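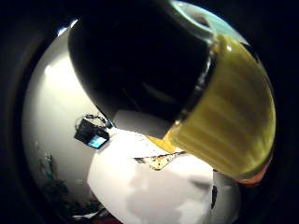

Gertraud Eder wrote to me after my January column that a bottle you can't see into is a bottle you can't trust, and that she has poured everything in her house into clear glass. She keeps her dish soap, her cooking oil and her plant food in matching rows on a shelf, and she says she has not run out of anything since.

I think she is wrong, or at least that she has solved a small problem and made a bigger one. My case is for leaving things in the bottles they came in, including the black ones with the bright caps, and for putting up with how they look.

A black bottle with a yellow cap is easy to find. I can spot one from across the room on a white table with papers all over it. I can tell somebody on the phone, "the black one, yellow cap," and they come back with the right bottle. Try that with a row of clear ones. You end up saying "second from the left," and then someone has used the second from the left and put it back fourth.

The cap matters more than people give it credit for. A wide cap with ribs down the side gives your fingers something to hold. The decanting bottles I bought from Mayrhofer had smooth metal lids, and with hand lotion on my fingers I could not open them. I own 3 of them still. One holds buttons, and the other two are in a box in the hall closet.

Then there is the label. When you pour something into a new container you lose the directions, the warnings and the date, and you replace them with one word in nice handwriting. My cousin had a jar marked "Cleaner." It had come from one of two bottles, both long gone, and she could not say which. She got rid of it, and she was right to. Anything that goes down a drain or onto a counter where people eat should stay with its own instructions. For household chemicals I would make that a rule with no exceptions. For rice I don't care. Rice is rice.

Gertraud's main point was about seeing how much is left, and I'll give her that one. You cannot tell by looking at a dark bottle. You can pick it up, though. After a week or so of using something you know what full feels like and what nearly empty feels like. If you want to be more careful than that, write the month you opened it on a strip of tape. I do this with the things that go off, and it takes no time at all.

There is also the matter of money. The Skalten set that got passed around so much last year has 437 pieces, counting the lids and the little tags. A neighbor on my street, Florian Ruchti, bought it for a kitchen the size of mine and spent two evenings filling it. He told me he likes it. He also told me that he now keeps the leftover product in the original bottles under the sink, as the new ones are smaller. So he has two of everything, and when he wants to know how long to leave the oven cleaner on, he gets down on his knees and reads the old one.

I hear that Flellwood, the apartment building by the river, gives new tenants a tray of empty dispensers as a welcome gift. I would sooner have the shelf space.

Some readers will say a mix of bottles makes a room look messy. It does, a little. Different heights and loud colors will never line up the way a matching set does. My answer is to own fewer of them and put them away when you finish. A table with one bottle on it looks fine, whatever color the bottle is. A table with nine looks crowded even if all nine match. Most of what we call an ugly container is a container that was left out.

I got over 4,000 words of mail on this subject, most of it from people who decant, and I have read all of it. Several asked what I do about the bar of Burnard soap I mentioned last time. It's on a saucer by the sink.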